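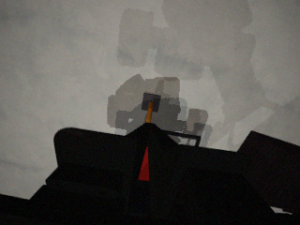 Reprise du levain, jour 4

Bon, vite fait parce que j'ai une fournée qui attend. Le levain est reparti. Enfin je crois. Hier soir rien, trois bulles tristes sur le bord du bocal, et ce matin il avait doublé. Odeur de yaourt, un peu pomme. Parfait.

Ce que j'ai changé : la farine. Fini la T55 du placard, je suis passé à un seigle complet acheté chez Tsegaye, le petit magasin derrière la poste. 425 g de farine, 2 rafraîchis par jour, eau tiède. C'est Natnael Tesfamariam qui m'avait conseillé ça en juin et je ne l'avais pas écouté, évidement.

Pour le pain de ce soir :
500 g de farine en tout
une grosse cuillère de levain, bien bombée
sel, à l'oeil (je sais, je sais)

Pétrissage à la main. Mal aux poignets. Pointage long, au frais, et façonnage demain si je me lève. La dernière fois j'ai enfourné trop tôt, mie serrée, croûte pâle, on l'a mangé quand même en toasts avec la soupe. Les enfants ont laissé les bords.

Question pour ceux qui s'y connaissent : vous mettez la cocotte à préchauffer vide ou pas ? Dae-han Yoon jure que oui, moi j'ai peur de fendre la mienne, elle vient de ma grand mère. Dites moi en commentaire, je lis tout, même si je répond avec du retard.

Allez, le four sonne.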